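About Undside

Home | What we do | About us | Visit | Contact

Undside is a small company on the second floor of the old Juntunen building in Brosley, up over the bakery supply store, and what we make is examples. Robots that learn need to be shown things, over and over, by someone with patience, and we are the people with the patience. A person takes hold of a pair of controls, does an everyday job through the robot's own arms, and everything the arms did and everything the cameras saw is saved together. We call one of those an episode. Teams who build learning systems take a great pile of our episodes and use them to teach their own machines.

We started in February with one bench and a good deal of optimism. There are nine of us now, and we still eat lunch at the same table, which was never meant for nine.

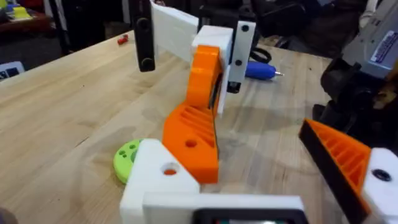

The maple bench, from the wrist camera.

How we got here

Tyyne Harju started Undside after years of teaching woodworking and then, by a long road she is happy to tell you about if you have the afternoon, repairing lab equipment. She had noticed that the people writing the learning software were also the ones staying up late to collect the examples, and that by the end of the evening their examples were pretty sloppy. A tired person bumps things. A tired person also does the job the same way every time, and a robot that has only ever seen a cup in one spot will be lost the moment somebody moves it. Tyyne thought this could be a proper trade, with its own habits and its own pride, and she talked two friends into trying it with her. Both of them are still here!

Our first big project was called Clururley (a name that came out of a misread whiteboard and stuck). It was all small-object work: picking up, handing over, putting into things and taking out again. Most of what we believe about doing this well we learned on Clururley, including how much we had to throw away.

How we work

Every new operator spends three weeks practicing before a single episode of theirs goes out to a customer. It sounds like a long time, and people do get restless in the second week, but the hands need it.
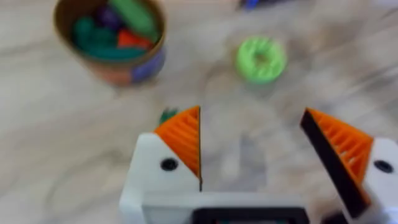

Choosing what to put in front of the arms takes us longer than visitors expect. We like things with awkward shapes and plain, strong colors, and we like them mixed together so that an operator has to think about which one to go for and from which side. Toy pieces standing in a cylindrical container, greens crowded up against a purple and a red-orange one, make a much better lesson than a tidy row would. Between episodes we shift things by hand, sometimes a lot and sometimes by the width of a thumb, and we write down what we changed. We also keep the episodes where something slips and the operator recovers, as long as the recovery is a good one. Those are marked separately, and a number of our customers ask for them first.

After recording comes review. Somebody other than the operator watches each episode from every camera, start to finish, and gives it a plain written description in ordinary words. We look for a blocked view, a jerk in the motion, a job that was called finished a little too early. If the reviewer and the operator disagree, they go sit down together and watch it again, and we've had some very lively conversations that way. Tyyne has lost more of these than she has won, and she will tell you so herself.
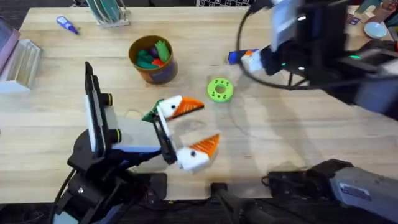
Two-arm jobs are where we have put most of our effort lately. Running both arms means keeping track of two hands that aren't quite your own, and it is surprisingly tiring, so our operators work in short turns and trade off. Nobody records for more than two hours in a day. The rest of the time goes to reviewing, setting up, mending, and planning what to try next, and we think the work is better for it.

Who we work with

Mostly small research groups and young companies, and now and then a school that wants a modest set of episodes for a class. We are glad to talk through a project even when it's only half an idea. Tell us what you would like your machine to learn, what it will be picking up, and what your own setup looks like, and we will tell you frankly whether we are the right people for it.

Coming to see us

We like company. Come up the side stairs and ring the lower of the 2 bells, because the upper one belongs to the dentist. Visits usually run an hour, longer if Tyyne gets started on wood glue, and you are welcome to try the controls for yourself. Groups of up to 7 fit comfortably.

Page last updated 23 December 2021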